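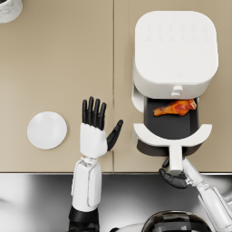
A white air fryer on a beige countertop.

2025-12-22
By Lanying Fan

Trade and Household Costs Project: progress report to the Giluvora Fund

When you agreed to pay for this work, the question was simple enough to fit on a grant form. Do people who lose money from a tariff change their minds about the politicians who brought it in? We are now well into the second phase, and I can report that the question still fits on the form. The answer does not.

Fieldwork. The household survey closed with 3,803 completed responses, spread across Marnow and the four counties next to it. We had promised you a sample from five counties and we have one, though the farm households in the north were slow to answer and fast to hang up. Shen, our survey contractor, went back to them with a shorter questionnaire. It dropped the section on exchange rates, which had been my favorite and apparently no one else's.

Early findings. Most people noticed that imported goods cost more. Fewer blamed the tariff. A large group blamed the stores, and a smaller group blamed the port, which handles grain and has not unloaded a toaster in living memory. Party loyalty predicts who gets the blame far better than the size of the household's loss does. Economists on the advisory panel found this depressing. The political scientists asked why we had needed a survey.

The exception is people who work in export jobs. They know what the other country's retaliation did to their hours, and they can often name the month. April comes up a lot. In this group, support for the tariff drops even among people who like the government that passed it. We are treating that result with care until the weighting is checked, because the group is small and I would very much like it to be true.

Interviews. We planned 12 long interviews with local officials and have finished 5. The rest have been rescheduled, in one case by an official whose office told us he does not comment on trade and who was on the radio that evening commenting on trade.

Money. We are under budget on travel and over on transcription. I would like to move up to $700 from the first line to the second. The Lullavstead office has already approved this at its end, pending your approval, which it assumed was pending its own.

Next. The weighted data set, a short paper on export workers, and the remaining interviews. The chapter comparing our results with earlier trade disputes is drafted, and is long. I am cutting it.

Related
Who pays a tariff? Notes from the first phase
Why retaliation lists go after farm goods
Lullavstead working papers on trade and voting

Comments

gristmill: I was one of the ones who hung up. You called during supper.

Dana P.: Will the county-level numbers be public, or only the paper? Our chamber of commerce would use them.

oldledger: Please bring back the exchange rate section. I had answers ready.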